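4. 상판 설치 후 관리

4.1 실리콘 마감
1. Driditz 상판과 벽 사이의 틈을 마른 천으로 닦습니다.
2. 틈 양쪽에 마스킹 테이프를 붙이고 실리콘을 한 번에 이어서 쏩니다.
3. 표면이 굳기 전에 테이프를 떼어 냅니다.
4. 24시간 동안 물이 닿지 않게 합니다.

주의: 이음새 위에 66kg이 넘는 하중을 올리지 마십시오. 상판이 처지면 보증 수리 대상에서 제외됩니다.

4.2 일상 청소
1. 중성세제를 미지근한 물에 풀어 부드러운 천에 적십니다.
2. 상판 안쪽에서 바깥쪽으로 닦습니다.
3. 깨끗한 물로 한 번 더 닦고 물기를 제거합니다.

참고: 염소계 표백제, 철 수세미, 연마제가 든 크림은 사용하지 마십시오. 광택이 죽은 부분은 복원되지 않습니다.

4.3 얼룩 제거
커피, 간장, 카레 얼룩은 베이킹소다를 물에 개어 바르고 17분 뒤에 닦아 냅니다. 한 번에 지워지지 않으면 같은 과정을 되풀이합니다. 유성펜 자국에는 소독용 에탄올을 천에 묻혀 쓰되, 실리콘 마감선에는 닿지 않게 하십시오. 에탄올을 쓰는 동안에는 가스레인지를 끄고 창문을 열어 둡니다.

4.4 물때 예방
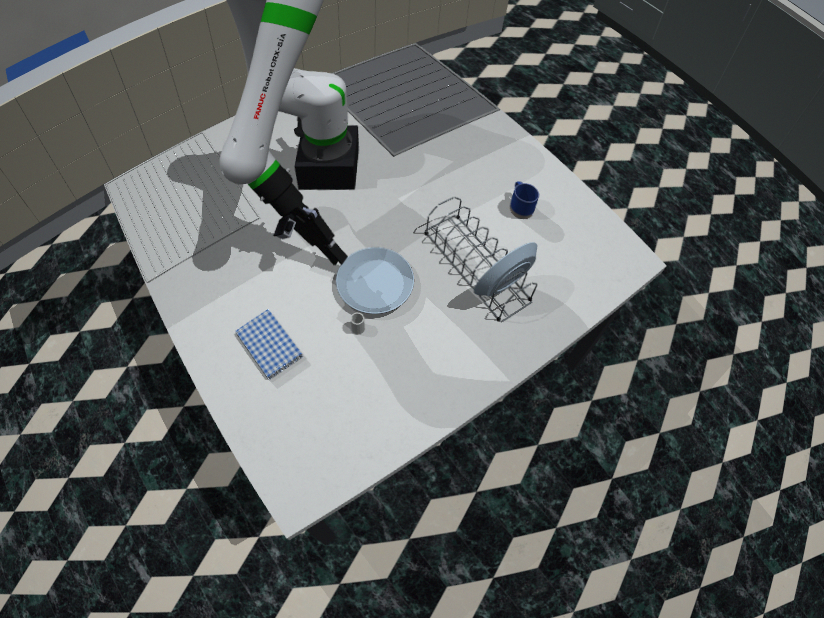
물때는 젖은 물건을 같은 자리에 오래 둘 때 생깁니다. 수돗물의 경도가 높은 지역에서는 며칠 만에 흰 테두리가 남기도 합니다. 설거지한 그릇은 그림의 짙은 회색 매트처럼 홈이 있는 건조 매트에 올리고, 하늘색 접시처럼 상판에 바로 눕혀 놓는 것은 마른 그릇으로 한정하십시오. 매트는 하루에 한 번 들어 올려 밑면과 상판을 함께 닦습니다.

이미 생긴 물때는 다음 순서로 제거합니다.
1. 구연산 한 작은술을 물 297ml에 녹입니다.
2. 천에 적셔 물때 위에 3분간 덮어 둡니다.
3. 맑은 물로 두 번 닦고 마른 천으로 마무리합니다.

주의: 천연 대리석 상판에는 구연산을 사용하지 마십시오. 표면이 부식됩니다.

보수용 실리콘의 부품 번호는 1148이며, Bastgate 대리점에서 주문할 수 있습니다.

개정일: 2021년 5월 1일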